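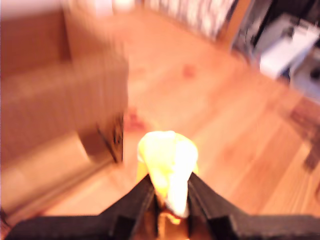
Public demonstrations of household robots have become common enough that institutions hosting them should give some thought to what they are for. The open day held by the Trusodel program at its Pisthorpe site in July offers a useful case, and this office wishes to set out why it regards the format as a sound one, with certain reservations.

The program showed its work in furnished rooms. Visitors were admitted in groups of 18 and remained with one task for the full length of a session. There was no stage and no music. Gregor Hepburn, who led the sessions, spoke before each run and then stopped speaking, a courtesy that other presenters might consider. When a run went badly it was repeated in front of the same group, and the earlier result stayed on the tally sheet by the door.

We believe that this is the correct way to present automation to the public. A short film can be edited until every attempt succeeds. A visitor who has stood through a slow afternoon of handling tasks leaves with a fair idea of what such a machine can do today, and may then form an opinion on whether public money should support it. 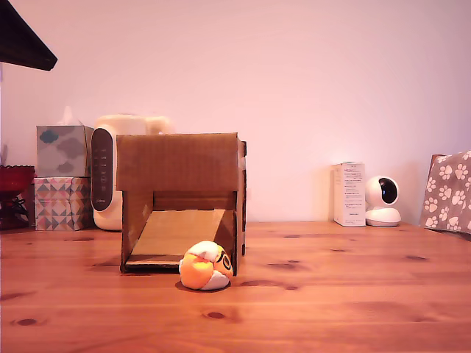
OPINION: PUBLIC ENGAGEMENT

The choice of objects also deserves comment. A soft toy and a structure made of corrugated cardboard are inexpensive and familiar, and a visitor can judge them without training. Everyone present knew what it would mean to pick up a small plush bird. Few could have judged the handling of a machined part. Some of our colleagues at Hirkthorpe hold that playful materials make serious research look trivial. We respect that view but do not share it. Ordinary homes are full of soft, light and irregular things, and a robot intended for the home must be tested among them.

Our reservations concern the record that was kept. Trusodel reports 3195 attempts over the season, of which 1386 took place before visitors. These are substantial numbers, and the program is to be commended for releasing them. They were released, however, without any division by task, and a reader cannot tell whether the difficult work was attempted often or hardly at all.

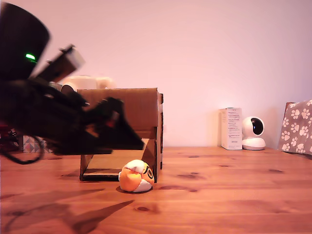
A second concern is the treatment of questions. Iona Crichton, writing for the Auer group of regional museums, has argued that every demonstration should reserve as much time for discussion as for the machine itself. At Pisthorpe the discussion was limited to almost 17 minutes, and several visitors were still waiting to speak when the next group was called. Their questions were largely practical. They wished to know what such equipment costs to maintain, who is responsible when it damages something, and whether an older person living alone could stop it without help. Such matters should be answered in the room, by the people who do the work.

We therefore recommend that future open days publish results by task, and that sessions be lengthened even if fewer groups can be received. The furnished rooms and the open tally should be kept as they are.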